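About Silstead

Silstead is a small school for adults who want to learn to sew, mend and alter their own clothes. Cremilda Vasconcelos started it in a single room above a shop on Sturer Lane, with 4 machines and an ironing board. Jussara Coutinho joined her the following May to teach pattern cutting, and the two of them still run it.

We teach beginners for the most part. The first course lasts eight weeks and covers threading a machine, straight seams, hems, zips and buttonholes. After that you can go on to trousers, lined skirts or shirt collars, or come to the open evenings and work on whatever you like. Classes are kept small so that everyone gets help when they need it.

Course fees are £85 and include thread, needles and use of the machines. You bring your own fabric — plain cotton is best to begin with. If you have a machine at home that has stopped working, bring it in and Jussara will have a look at it, though we don't do motor repairs.

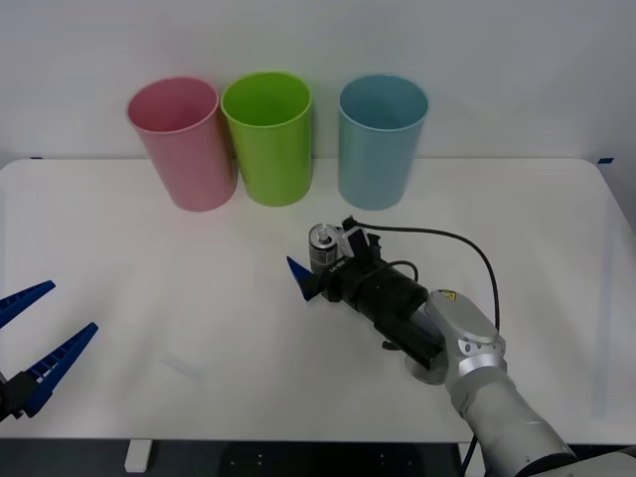
Offcuts are a large part of any sewing room, and we try to use ours. Pieces bigger than a hand go back into the beginners' classes for practice seams. Smaller ones are sorted by fibre, and we do the sorting by colour of bin: pink for cotton, lime green for wool, light blue for anything synthetic. Mixed fabrics go in with the synthetics. Fleson, the upholsterer two doors down, takes the wool for stuffing.

We moved to our present rooms in Wan Yard on 12 March 2018. They are on the ground floor, with a step-free entrance from the car park side. The office is open on class days from an hour before the first lesson, and new course dates are put up on the noticeboard by the door as well as on this site.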